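# Getting a front-loader really clean (and keeping it that way)

I used to think a washing machine cleaned itself. It's full of soap and water all day, what could possibly go wrong in there? Then I pulled back the rubber seal on mine one November evening and found a gray slime that I can still picture. So I learned how to do this properly, and now I enjoy it so much that I do my sister's machine too!

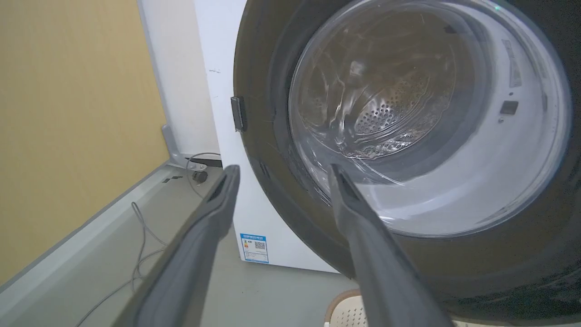
A deep clean takes me an evening, most of which is the machine running by itself while I do something else. Start with the door wide open and the drum empty, and get down low enough to look straight in. With the domed glass swung out of the way you can get at every place that matters: the black rubber, the white rim with its little dark latch slot, and the steel drum with all those small round holes in the back. Run a finger around each of them before you start. You'll know in about two seconds which one needs the most work.

## What you need

- 3 or 4 old cotton cloths (cut-up T-shirts are perfect)
- an old soft toothbrush
- a small bowl of warm water with a squirt of dish soap
- a shallow tray and a big towel for the filter
- a flashlight
- a washing machine cleaner, powder or tablet

I've tried a few cleaners and I keep going back to the Fadgate powder, mostly for the scoop, which fits my hand. The Cellel tablets did just as well when I had them. Use whatever your manual allows and follow the dose on the packet. And please don't mix products! Bleach with vinegar, or bleach with anything containing ammonia, makes fumes you do not want in a small laundry room.

## 1. The rubber seal

Switch the machine off and unplug it. I do the seal first, while I'm still keen.

Pull the lip of the rubber toward you with one hand and shine the flashlight into the fold. Go slowly around the whole ring. Hair ties live in there, and coins, and once a guitar pick (I don't play guitar). The lowest part is always the worst because the water sits in it.

Wipe the fold with a soapy cloth wrapped over one finger, turning to a clean bit of cloth as you go. Use the toothbrush on anything that's stuck, but gently – the rubber can tear, and a new seal is a much bigger job than this one. My seal has drain holes at the bottom. If yours does too, clear the lint out of them with a cotton swab.

Rinse the cloth, go around again with plain water, then dry it.

## 2. The glass and the rim

The glass bowl picks up a film of detergent where it touches the seal. You may not notice it until you see the clean half next to the dirty half, and then it's hugely satisfying! Soapy cloth, inside and outside, then a dry one.

Next, the rim of the opening. Wipe all the way around, including the top, where splashes dry on and get forgotten. For the latch slot I use a cloth that's barely damp and I don't push it far in. Never spray anything at the slot. Do the hook on the door as well. A bit of crusted powder there can be enough to stop a door from closing properly.

Many machines have a printed label around the door opening. Go easy over that one. I scrubbed half the words off my old Skirier and later needed the model number to order a part. Take a photo of it with your phone today, while it's still readable.

## 3. The detergent drawer

Pull the drawer out as far as it goes and press the release tab, if there is one. Soak it in hot tap water in the sink for 16 minutes or so while you work on the space it came out of. The roof of that space is where the black spots grow, so point the flashlight up and scrub up there with the toothbrush.

Pull the fabric softener cover off too. If you've never done it before, brace yourself.

## 4. The pump filter

On most front-loaders it's behind a small flap low on the front, but check your manual, as some models keep it elsewhere or don't have one you can reach. Wait until the machine has cooled down if you've just run a hot wash. Then:

1. Put the towel on the floor and the tray under the flap.
2. If there's a little drain hose, let the water out through that first. Put the cap back on.
3. Unscrew the filter slowly, a half turn at a time, and stop to empty the tray when it fills.
4. Rinse the filter, and feel around in the hole for anything solid.
5. Screw it back in until it's snug.

The first time I did this I skipped the towel. I won't be doing that again.

## 5. The hot empty cycle

Drawer back in, plug back in, cleaner in the drum or the drawer (the packet will tell you which). Pick the drum clean program if you have one, or the hottest cotton cycle, with nothing inside. Take a look at the filter flap in the first few minutes to be sure it isn't dripping.

When it's done, wipe the drum with a fresh cloth. Turn it by hand so you get all the way around, and press the cloth against the holes at the back. If it comes away gray, run a rinse and wipe again. Mine needed two rounds the first time and has only needed one ever since.

## Keeping it nice

Leave the door ajar between washes – this helps more than anything else on the page. If you have small kids or a curious cat, keep the laundry room closed while it's open. Leave the drawer out an inch too. I wipe the seal after the last load of the day, and I run the hot cycle once a month.

Use less detergent! I was using nearly double the amount on the box, and all that extra soap was feeding the slime.

## A few things readers have sent in

Živko Kolev keeps a microfiber cloth on a stick-on hook beside his machine so the seal wipe actually happens. I copied this the same day.

Someone else asked about dark stains on the rubber that won't budge. If the surface feels smooth and doesn't smell, I leave them alone. The stain can stay behind after the mold has been cleaned off, and hard scrubbing will only rough up the rubber.

If you still get a smell after two full cleans, look at the drain hose behind the machine. Mine had a kink in it and old water was sitting in the loop. Straightening it took less time than finding my shoes.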